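The Rulebook for Kitchens That Don't Exist

When the group at Dister sat down in February to write rules for simulated robot work, they expected a short job. A robot in a simulator can't pinch a finger or drop a pan on a foot. The first draft fit on two sheets. The version now in use has 51 rules, and people still send in changes most weeks.

The rules cover what a team has to write down and check when it trains or tests a two-handed robot on a computer before trying it on a real machine. They don't have the force of law. Three outfits have agreed to follow them so far: Dister itself, which makes software for testing, a hand maker called Gukent, and Zimia, which runs kitchen and packing tests for other companies.

Khôi Kim edits the document. His desk is in the old Kavanagh building, two floors above a print shop, and he keeps a paper copy with changes marked in green pen. He says most of the rules came out of arguments over results that could not be repeated.

"Somebody would tell us their robot moved a can into a box nine times out of ten," Kim says. "We would run the same thing and get four. Then you spend a week finding out that their can weighed almost nothing."

That became Rule 3. Every object the robot is meant to handle has to have a stated weight and a stated amount of grip, and both have to come from a real item put on a real scale. A full can and an empty one count as two different objects. Before the rule, Kim says, teams often left whatever number the software filled in by default.

Rule 7 deals with where things start out. If the can always begins in the same spot, a robot can learn the spot and learn very little about cans. Teams now have to move each object between runs, turn it, and sometimes lay it on its side. They also have to publish the range they used. Zimia's counter test has 313 starting layouts, and a team has to report on all of them, including the ones where the robot never got close.

Rule 12 is the one that people complain about. It says that both hands count. In many tasks one hand does the work while the other waits, and teams had fallen into the habit of scoring only the working hand. The waiting hand might drift through the counter, or pass into the side of a box, and the run would still go down as a success. Under the rule, any contact by either hand that wasn't part of the task has to be logged, and a hand that passes through a solid surface ends the run.

Gukent fought that one. Its engineers said that small overlaps between a hand and a surface are a normal side effect of how simulators work out contact, and that ending a run over one was too harsh. The compromise is a depth limit. Anything shallower is logged and the run goes on. Anything deeper is a failure. When Gukent went back through its own records with the new limit, 443 runs it had called good had to be looked at again. It kept 393 of them.

Rule 19 is about what the robot can see. A simulator knows where every object is at all times, and it is easy to let some of that knowledge leak into the robot's controls. The rule says that a policy meant for a real machine has to work from the robot's own viewpoint, with its own hands and forearms in the way. If fingers cover part of an object, then that part is hidden from the robot as well. Teams may use the full information for scoring, but they have to keep the two apart and say how they did it.

The counter test is where most newcomers start. It is a plain setup by design: a marble top, a round-cornered wooden cutting board, a blue drink can, an open cardboard box off to the right, and two black hands on gray forearms.

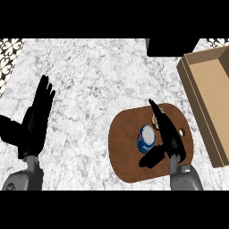

Zane Ozoliņš thinks the rules still go too easy on the simulator. He told the group in a long letter that stated weights and honest scoring are fine as far as they go, but that no result should be published at all until at least a few of the same runs have been tried on hardware, and that a team without hardware should borrow time on someone else's. He would put that first in the document, ahead of everything about objects and layouts.

Kim has the letter pinned up. He agrees with a good part of it - the draft for the next version asks teams to say clearly on the first page whether any real runs were done - but he doesn't want to shut out small labs that work only in software. A hardware rule may come in as an option, with a separate mark for teams that meet it.

There are smaller items waiting too. One proposal would make teams save the random seed for every run, which most already do. Another would set a standard name for each kind of failure, so that a slip, a miss and a drop mean the same thing in every report. The list of names stands at 14, and there is still no agreement on whether knocking an object over before picking it up should be counted as a failure or just noted. Kim has asked for comments on that by the end of the month.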